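The Cost of a Clean Towel

Hotels in Udarholm wash 900 towels on a busy Thursday, and most of them go through one laundry, Hegyi, down by the harbor. The cycle runs at 60 degrees. A towel lasts 100 washes – fewer if guests use it on their shoes. After that it is cut up for rags.

Last winter the Plesto hotel began leaving towels on the rail unless a guest asked for new ones. Its laundry bill fell by 16 percent.
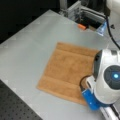

One reader in Miditz wrote that she would gladly keep the same towel all week, if the bathroom had a rail that got warm enough to dry it.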